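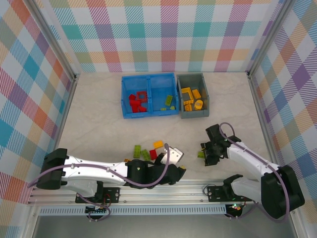 The spare parts inventory has been through four schemes in six years. The fifth has now survived longer than any of the others, so I am writing it down while I still remember why the first four failed. The parts are for knitting machines, mostly flatbed domestic ones, plus a few sewing machines that came in with them and never left. None of this is specific to knitting machines. Anyone who keeps small hardware in drawers has the same problem.

Scheme one was by machine. Each machine had a drawer, and everything that belonged to that machine went in the drawer. This is what most people start with, and it works until two machines share a part. The sinker plate screws on my two oldest machines are the same screw. I bought a bag for one, put it in that drawer, and eight months later bought another bag for the other. The drawers also filled unevenly. One machine needs almost nothing. Another has a carriage with eleven removable pieces and needed two drawers, then three.

Scheme two was by part type: screws, springs, needles, latches, brushes, belts, plastics, unknown. The weak point is the last category. After a year, "unknown" was the largest group by volume, and I had stopped looking in it. I also learned that type is less obvious than it sounds. A brush wheel is a brush, a wheel, and a plastic. I filed them in all three places depending on the time of night.

Scheme three was by size, on the advice of Shigeru Okabe, who repairs clocks and sorts everything he owns this way. It is a good scheme for clocks. You pull the part out, you see how big it is, you go to the row. It is fast to put things away. It is slow to answer the question "do I have one of these," when the thing in question is broken, missing, or still inside a machine. Most of my questions are of that kind.

Scheme four was a numbered database. Every bag got a number, and the bags went into boxes in number order, with no grouping at all. Location was just a field. Warehouses do this and it is correct in principle. I got as far as 648 entries. The trouble was the cost of a single deviation. If I took bag 212 out at eleven at night and put it back in the wrong box, it was gone, and nothing about its neighbors would tell me so. A warehouse has scanners at the shelf. I have a laptop in another room.

The current scheme is a compromise between two and four. I will describe it in the order in which I would set it up again.

Containers come first. I used to buy them last, after deciding on categories, and then the categories would not fit. Everything now lives in one size of drawer cabinet and one size of lidded box. The cabinets are the Sekiguchi ones with the steel shell. The drawers have a stop at the back that you can lift over with a fingernail, so a whole drawer goes to the bench and returns. Cheaper cabinets have no stop at all, and I have emptied two of those onto the floor. Each drawer takes one divider, giving two compartments. I tried three and four. With more than two, small parts creep under the dividers when the drawer is carried, and the narrow compartments are too tight for fingers.

Categories come second, and there are fewer than you would expect. I use function within the machine: holds, moves, guides, returns, wears. A screw holds. A cam moves something. A return spring returns. "Wears" is for anything I replace on a schedule, such as the sponge strip in the needle bar, and it overrides the other four. This last rule removed nearly all of the arguments I was having with myself. The brush wheels are in "wears." A belt is in "wears" even though it plainly moves things.

Inside a category the order is by machine family, then by size. Parts that fit more than one family go in a shared drawer at the front of the category. I look there first, always, even when I am sure the part is specific. The shared drawers have grown from two to nine as I found more overlaps.

Numbers come third. Each compartment has a number, and the bags do not. The compartment number is on a label on the drawer front, left or right, and on a paper slip inside. The list is a plain text file with one line per compartment: number, contents, what it fits, minimum quantity, supplier, notes. I print it twice a year and keep it in the top drawer. A database would let me run queries. In practice I run one query, which is find, and a text editor does that.

Labels deserve their own paragraph. Thermal tape fades near the window. My west wall cabinet lost half its legends in two summers. Laser-printed paper under clear tape has lasted five years. Handwriting with a pigment pen on matte tape lasts just as well and takes less time. I use capitals, 6 mm high, and no abbreviations. I used to write SPR for spring, then found a drawer marked SPR that held spacers.

Then there is the intake tray. Every scheme has a place where things sit before they are sorted, whether you plan for one or not. Mine was the bench. It is now a shallow tray with a fixed capacity, and when the tray is full I stop taking machines apart. I keep to this maybe four times out of five. Parts from a machine that is currently open do not go in the intake tray. They go in a muffin tin, in order of removal, clockwise from the top left, and the tin stays with the machine.

The unknown category still exists. It is one box with a lid, and parts go in with a slip giving the month and the machine they were near when I found them. Fumiko Koyama suggested the slip. She identified a plastic pawl for me by mail from a sketch, and asked what had been on the bench that week, and I could not tell her. With the slips, I have since matched around 90 parts from that box. The remainder I go through every July. Anything there for three years with no match goes to Přemysl Oravec, who takes mixed lots by weight.

Some figures on effort. The move from scheme four took nine evenings. The slow part was reconciling bags that the database said I had against bags I could lay my hands on, and I gave up on exact counts early. The file records a minimum quantity and I check by eye whether the compartment is above it. For needles I do count, in lots of 100, because they come that way and a bed takes most of two lots.

Things I would still like to fix. The cabinets have no lock, so a full one has to be tipped back and carried by two people. Long parts – needle bed rails, the Zarska extension arms, anything over 400 mm – do not fit in any of it and stand in a length of drainpipe behind the door, unnumbered. Springs tangle in every container I have tried. Threading them on a wire works but makes it tedious to take just one. Misaki Maruyama keeps hers in drinking straws with the ends folded, one spring per straw, and I have started doing this with the weaker ones. The straws need to be the wide kind.

The text file format is one line per compartment, fields separated by a vertical bar, no header. If you want mine as a starting point, write to the address on the contact page and mention which machines you have, as the "fits" column is only useful for some of them. I still need a source for the 3 mm felt washers under the tension dial. The last batch was punched off-center and I have been cutting them by hand from a hat.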